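Wages, pay and what people really earn > General
Thread: Is 2358 a month a good wage or am I kidding myself?

mossy_kettle
Started this thread

Right, I need some other heads on this. I've been offered a job at Mendano, the packaging people out past the ring road, and the letter came through this morning. Take-home works out at 2358 a month after tax and pension. I'm on 2000 now at the garden centre, same hours near enough, and I've been grinning like a fool since breakfast.

My brother says it's "fine, nothing special". My mum says I'm rich! So who is right? I live on my own, rent a one-bed, no car loan, no kids. I'd love to know how other people judge what counts as a good wage, and whether you go by your town or the whole country or just by what's left on the last day of the month.

ferrybridge_fan
Congratulations! First of all, enjoy it. An extra 358 a month landing in your account is lovely and don't let your brother take the shine off.

I go by what's left. I take my pay, knock off rent, council tax, gas and electric, phone, food and getting to work, and whatever remains is my real wage. Mine used to be dreadful on a bigger salary than I have now, as I was paying through the nose to park near the office. I've dropped down a grade since, I walk in, and I've got more in my pocket. Do that sum before and after and you'll have your answer in ten minutes.

Volodymyr Ivanyshyn
Good news and well done. I'd add one thing to the sum above, which is to write down the bills that only come once or twice a year. Boiler service, TV licence, dentist, birthdays, shoes. I put 200 a month in a separate pot for all that and it has changed my life, I'm not exaggerating. Before the pot, every December was a shock, as if Christmas had been sprung on me.

I've been keeping a wage diary for six years now (yes, really). Every pay rise goes in, with the price of a loaf and my rent next to it.
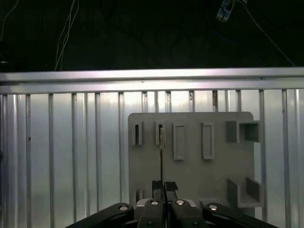
What the diary shows me is that two of my rises were hardly rises at all once the rent had gone up, and one small one that I moaned about at the time was the best I ever had, as it came with the pension going up too. So check what Mendano pays into your pension. People skip straight past that line and it's often the best bit of the letter.

dorothyperkin
I'm going to be the grump. "Good wage" means nothing without saying where you live. 2358 where I am would leave you sharing a kitchen with three strangers. Up at my sister's you'd have a house with a garden. These threads always end with somebody in a cheap town telling everyone else to stop wasting money on coffee.

ferrybridge_fan
Nobody has mentioned coffee!

dorothyperkin
Give it a page.

mossy_kettle
Ha. I'm in a fairly cheap town I think? Rent is 640 and that's with water in. Checked the letter for the pension and they put in 6 per cent if I put in 5, garden centre did 3. I honestly hadn't noticed. Thank you Volodymyr!

tin_whistle_tom
640 with water in, you've won already, never move.

Svitlana Lysenko
I do love a wages thread. I moved from Kobzar to Clorside two years ago, both office jobs, and went up 336 a month, so very close to your jump. Here is what happened to it, as far as my bank statements can tell me.

First three months: vanished. Takeaways, a coat, a weekend at the seaside, more takeaways. I don't regret the coat. After that I set up a standing order for the morning of pay day so the extra went out before I'd had my porridge, and I simply carried on living on my old wage. It sounds strict but it was so easy, I'd been living on it the month before after all. By the following July I'd paid off the sofa and the last of a credit card I'd had since college, and I did a little dance in the kitchen.

So my advice is to have your treat, pick it now, put a limit on it, and then get the standing order going.

dorothyperkin
See, I don't agree with that either, sorry. Living on the old wage only works if the old wage was enough. If somebody has been going without heating, the rise should go on heating. I've seen people squirrel it away and sit there in two jumpers feeling pleased with themselves.

Svitlana Lysenko
That's fair, and I should have said so. I was comfortable enough before. If you're short on the basics then sort those out first, every time.

Volodymyr Ivanyshyn
Agree with Dorothy on this one. In my diary there's a winter where I saved a tidy sum and also had a cough from November to March. Silly man.

Can I push back on comparing with the whole country though? I used to look up the national average every year and either feel smug or miserable for a week. Now I compare with the same job within a bus ride. I look at the adverts, write down the pay and see where mine sits.
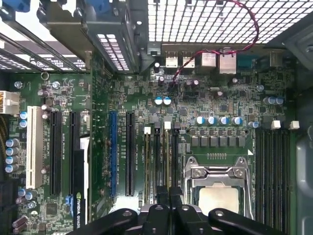 Last spring I took a page of those adverts into my review. Seven jobs, same skills, all local, all with the pay printed on them. My manager read it through, asked if he could keep it, and I had a rise by the summer. I was so nervous I'd ironed a shirt twice. Adverts that say "competitive" don't go on the list, by the way, they're no use to anyone.

tin_whistle_tom
"Competitive" drives me up the wall. Just print the number!! I've been to interviews in a borrowed tie to find out it's less than I was already on.

ferrybridge_fan
Same. I ring up and ask now before I fill in a thing. Only one place has ever refused to tell me and I didn't bother applying.

mossy_kettle
Did the sum last night with a pot of tea. After rent, bills, food, bus pass and a 200 pot like Volodymyr's, I'd have 702 left, and at the moment I have 344 if I do it the same way. So it more than doubles! I had to do it again as I didn't believe it. That's so much clearer than looking at the top line.

Treat is going to be a proper mattress. Mine has a dip in it you could float a duck in.

dorothyperkin
All right, that's a good wage. I'll allow it. Get the mattress.

Svitlana Lysenko
Yes to the mattress! Has the bus fare changed though? You said it's out past the ring road, is that the same pass?

mossy_kettle
Oh bother. No, it's the outer zone. Another 22 a month. So 680. Still doubling, nearly.

tin_whistle_tom
Ask them if there's a works bus, a lot of the places out there run one from the station for the early shift

mossy_kettle
Will do, I'm ringing them at half past two to accept. I'll ask then.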